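Home | Opinion | Food | Allotments | Contact

We use cookies to make this site work. Accept | Manage

Bring back the slow bus

10/03/2024

I miss the 67. There, I've said it! It used to wander from Femgate to Brorden by way of every lane and farm gate going, and it took ages, and I loved it. Then they gave us the express, which gets you there in half the time and stops at precisely 2 places, neither of them near my house (or anybody's, as far as I can tell).

People tell me I should be pleased. Faster is better, isn't it? Well, not if you've got to walk a mile up the Merrick road with your shopping before you can even catch the thing. 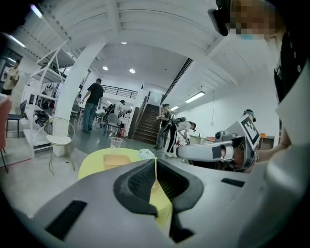 And I miss the chat. On the old bus you knew who'd had their hip done and whose beans had failed, and you got a look at everybody's front garden for free. The express is all headphones and nobody looking up – me included, I'm sorry to say.

I know it was half empty in the winter and I know diesel costs money. But my neighbour has given up going to the Brorden market altogether, and she'd gone every week for years. How do you put that in a timetable review?

They're asking for views until the end of May, and there are forms at Uson library. I've filled mine in, both sides, and carried on up the margin.

Print this page | E-mail to a friend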